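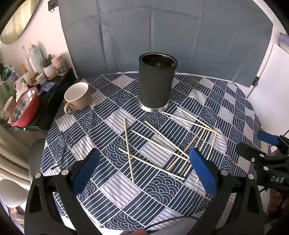
Stick gathering has become the task everyone at Nostlow asks after, so a few words on how it's going. We teach it entirely by hand: you hold the grippers yourself, pick the thin wooden sticks out of their muddle on the patterned cloth, and drop them into the tall black container, over and over, at whatever pace feels natural (slower than you'd think, please!). We have 287 good runs saved now, and Elta would dearly love 840 by July. If you have a free hour and patient fingers, do write to us and we'll find you a slot.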